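3.2 What ends up on a shared worktable

I came to this part of the study thinking desks would be the interesting bit. Wrong! People are careful with their desks. It's the shared table – the one everyone walks past and puts things down on – that tells you how a workshop runs, and the Sestlow table had me hooked from my first visit in July.

My co-author Erlinda Lagman and I sorted what we found there into tools, electronics, packaging and scraps. Scraps was my addition (Erlinda thought it was fussy), and I'm glad I held out for it, because the little stuff behaves so differently from everything else. A zippered case has an owner who'll come looking for it. A chip of plastic doesn't, so it can sit there for ages. Figure 8 shows the kind of surface I mean.
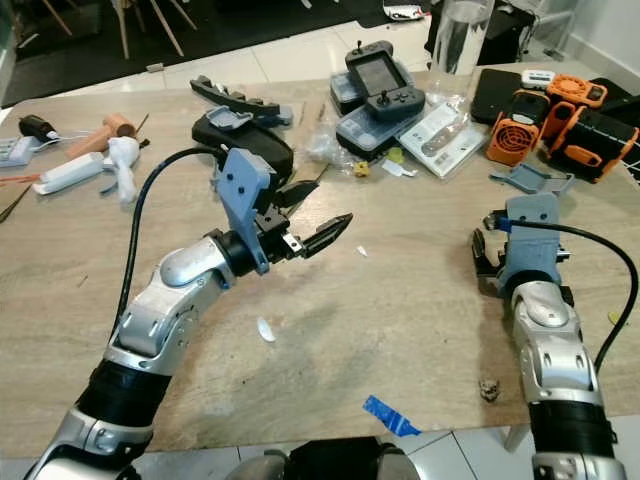
Figure 8. Shared worktable with a mostly clear middle, small white scraps and crumpled blue tape at the near edge. A black zippered case lies further back.

I'd call a table like this cluttered, and so did most of the people we talked to, yet there's a good stretch of bare wood grain in it. We started calling that stretch the clearing. Zdzisław Stępień, who read an early draft, asked whether it was simply the bit people could reach most easily. Fair question! We can't settle it from photos, and I'd want to watch a table fill up over a whole day before saying much more. The colour coding we used for the four groups is explained in Section 3.3.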